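Visit report: Wamham gripper workshop, January

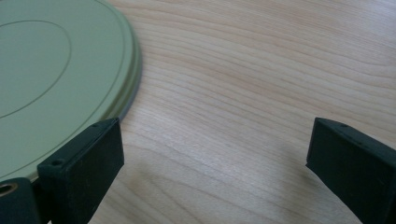

Hand-held gripper, fingers open, with the green disc at upper left.

Jadwiga Wróbel showed us 2 finger sets on the hand-held tool, the Plodlow and the Brokivitz. Stated opening is 90 mm for the first and 117 mm for the second. The wider set reaches over larger lids but is awkward near the table edge. Finger changes are done with screws from the top. Ksawery Nowicki asked for the wear log, which ends at cycle 2625. We left at 4 p.m. with a loan form for the Plodlow set.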